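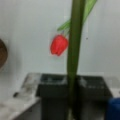 Avdale 시험기 공장 견학 후기

지난 9월에 Avdale 공장 공개일에 다녀왔습니다. 만능재료시험기를 매일 쓰면서도 만드는 곳은 처음이라 전날부터 들떠 있었네요. 접수는 오전 9시, 참가자는 7명씩 한 조로 움직였습니다.

첫 코스는 프레임 조립동

볼스크류를 끼우고 크로스헤드 평행을 잡는 공정부터 봤습니다. 다이얼 게이지를 걸어 놓고 작업자가 볼트를 아주 조금씩 돌리는데, 바늘이 제자리에 멈출 때까지 다들 말없이 보고만 있었어요. 우리 시험실 장비도 이렇게 맞춰서 왔겠구나 싶으니 괜히 반갑더라고요. 조립이 끝난 프레임은 바로 포장하지 않고 하룻밤 왕복 운전을 시킨다고 합니다.

로드셀 교정실

개인적으로는 여기가 제일 좋았습니다! 문을 두 번 지나야 들어갈 수 있고, 안에서는 목소리도 저절로 작아집니다. 3,000 N 로드셀에 분동을 단계별로 올렸다가 다시 내리면서 히스테리시스를 확인하는 과정을 처음부터 끝까지 보여 줬습니다. 올릴 때와 내릴 때 값이 어떻게 벌어지는지 화면에 곡선으로 나오니까, 성적서에서 숫자로만 보던 항목이 한 번에 이해됐어요. 영점을 잡기 전에 예비 하중을 몇 번 주느냐는 질문이 나왔는데, 담당 엔지니어가 세 번이라고 답하고는 한 번만 줬을 때의 데이터까지 꺼내 비교해 줬습니다.

그립과 소프트웨어 체험

오후에는 Urketti라는 공압 그립을 직접 만져 봤습니다. 얇은 필름 시편은 물리는 자리에서 끊어지기 일쑤라 저도 고생을 많이 했는데, 고무 면으로 바꾸고 압력을 낮추니 표점 안쪽에서 깔끔하게 파단됐습니다. 옆자리 분은 벌써 견적 얘기를 꺼내시더군요.

소프트웨어는 Wilten 새 버전이었습니다. 인장 시험 뒤에 유지 구간을 넣고 다시 사이클로 넘어가는 다단계 시험을 짜 봤는데, 단계를 끌어다 놓기만 하면 돼서 금방 끝났습니다. 아쉬웠던 건 보고서 양식 쪽입니다. 한글 글꼴을 바꾸면 표 간격이 밀리는 문제가 남아 있어서 설문지에 적어 두고 왔습니다.

다음에 가실 분들께

조립동 바닥이 단단해서 편한 신발이 좋습니다. 평소 애먹는 시편이 있으면 몇 개 챙겨 가세요. 체험 시간에 물려 볼 수 있습니다. 셔틀은 415번 버스 종점 앞에서 타는데, 돌아오는 편은 일찍 끊기니 시간표를 미리 봐 두시고요. 점심은 구내식당에서 먹었고 된장찌개가 괜찮았습니다.

Cosgrove 쪽 충격시험기 라인은 공사 중이라 이번에는 못 봤습니다. 내년 봄에 다시 연다고 하니 그때 또 신청할 생각입니다.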